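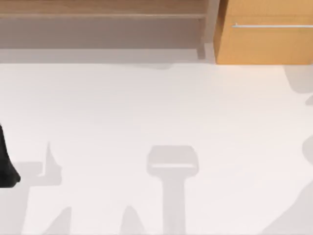 Pale shelf, honey-orange cabinet

Hi, I'm Veronika, and Grirby is my little language school! I teach German to grown-ups, mostly people who took it in high school, forgot nearly all of it, and now have a grandmother or a job or a sweetheart to talk to.

I grew up speaking German at home and English everywhere else, so I know what it's like to stand in a kitchen hunting for the word for "colander." For years I worked in the billing office at Jovance and taught my coworkers at lunch (badly at first, sorry everyone). Then a few of them started bringing their husbands and wives, and we got too loud for the break room. I quit that October and signed a lease the same week, which my mother still brings up.

There are two of us now. Gearóid Flanagan takes the beginners. He learned German as an adult himself, so he remembers exactly which parts hurt, and he has a song for the dative prepositions that you will not be able to get rid of. I take the middle and upper groups and the one-on-one lessons.

Classes run 60 minutes and we cap them at eight people. We use a workbook I wrote -- it's 105 pages, spiral bound, and you can scribble all over it -- plus whatever I've been reading lately. Recipes, train announcements, bad detective novels. Grammar comes up when you need it, and you'll need it pretty soon, because German!

We don't give grades. If you want to take one of the official exams, tell me early and I'll work up a plan with you. Most people need around 3 months of extra practice on the writing part alone.

New beginner groups start whenever we have enough names on the list. You're welcome to sit in on a class first, no charge, just write so I can save you a chair. Street parking is easiest on the side by the bakery, and the buzzer is the one that still says Ekström -- push it hard.

Bis bald!
Veronika Plattner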